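Checking a simulated room before a robot run

Do the checks below each time you load a room, even if you ran it an hour ago. They take less time than sorting out a batch of bad runs. They are written for household rooms with a two-armed robot, but most of them apply to any layout.

Before you load

Write down the room name, the robot model and the version of both. At Windcombe we keep this in one shared sheet, one row per run. If the version has changed and the sheet doesn't say so, stop and ask.

Set the speed limit for the arms first. Our limit is 300 millimetres per second for any move near furniture, and it applies in simulation as well as on the real machine. A task that only works above the limit counts as a fail.

Load and look

1. Load the room with the arms switched off. Wait until nothing is moving.

2. Open the object list and compare it with the room. Anything that has dropped through a surface needs fixing before you go on.

3. Look through the robot's own view as well as the overhead one. Note which way is up in each. People copy positions from one to the other and get them wrong.

4. Switch the arms on and raise both grippers in front of the body. Check the gap between each gripper and the nearest counter or cabinet in the side view. Overlap in the robot's view tells you nothing about the gap. We ask for 40 millimetres.

5. Mark small or top-heavy things as keep-clear unless the task needs them. Vases, plants and figurines are the usual ones.

6. Test the stop button – once with the arms still and once during a slow move.

Recording the run

Save the log under the room name and run number, for example Bevance 87. Don't reuse a number after a failed run. Keep the failures with the rest and write one line on what went wrong. The El Fassi rooms have their own sheet, with the same columns. 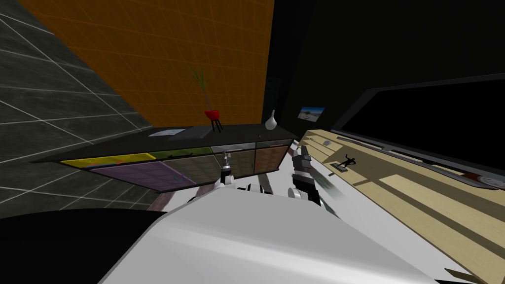
Windcombe, September

We have moved the Trustutus rooms over to these checks. The older logs, 3,695 of them, stay as they are and should not be renamed. In rooms with a long sideboard and a counter close by, do step 4 twice, once for each arm. Coloured or see-through cabinet fronts should be set as solid for contact, whatever they look like on screen. If a room fails any step, mark the row red and leave the room closed until Monday, when the fixes go in.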